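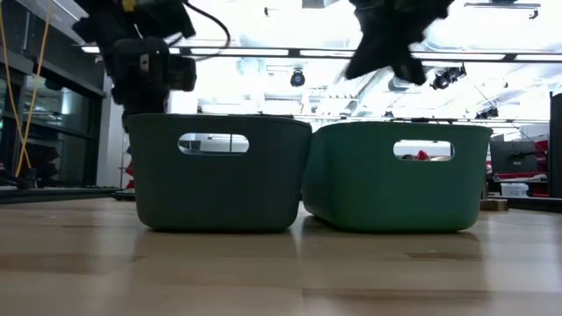 Cidico open day: the two-armed sorting cell, reviewed

Rating: two and a half out of five

I run the packing side of a small mail-order parts business, and I get invited to a lot of open days. Most of them are a sandwich and a brochure. Cidico's in October was better than that, and I still came home without asking for a quote.

The product is called the Poveo. You get two arms, two grippers, the control software and a year of support from Adeyemi, the integrator that handles installs in our area. The pitch is that it takes mixed small items and sorts them between bins with no fixtures and very little setup. The sales sheet says up to 2000 picks a shift. It doesn't say how long a shift is, and when I asked I got two different answers.

They ran it in the lab on a plain wooden table, with two green plastic bins side by side and both black grippers hanging over them. I liked that the bins were ordinary ones with a handle hole in the front, the sort of thing we already own. A lot of these demos use custom trays that cost more than my shelving.

What I didn't like was how close together the bins were. They were nearly touching. In my building the bins are on carts and they end up wherever the last person left them. I asked if somebody could move one a hand's width over and start again. They said yes, after a rescan, and then we went to look at the software. Maybe it would have been fine. I would have liked to watch it.

The arms themselves are quick. I'll give them that. I watched one full run, which was supposed to be 16 items, and it finished 14 of them. One was dropped on the table and the other just stayed where it was until a technician took it away. For a machine at this price I expected the demo run, at least, to be clean. The people from Adeyemi told me the grip settings had been changed that morning. There is always something that morning.

Then there's the room. The lab was very bright, with light panels all over the ceiling and cameras mounted up there too. My warehouse has half its tubes out and a roll-up door that lets in the afternoon sun. I asked what happens to the picking when the light is poor and was told the system is "tolerant." I asked for numbers and was promised a test report. I haven't had it yet.

Good points: it uses normal bins, the two arms stayed out of each other's way in the run I saw, and the staff let us stand close and ask rude questions. The control screens are readable, and the stop button worked the one time they pressed it for us.

Bad points: vague figures, too much help from the technician, and a support contract that goes up 19 percent after the first year. Also no word on what replacement fingers cost – ask before you sign anything.

If you pack the same few items all day in a well-lit room, go and see it. Cidico says the next demonstration will be at Clilell, on a working floor, and I'd wait for that one. Bring a box of your own parts and ask them to run those.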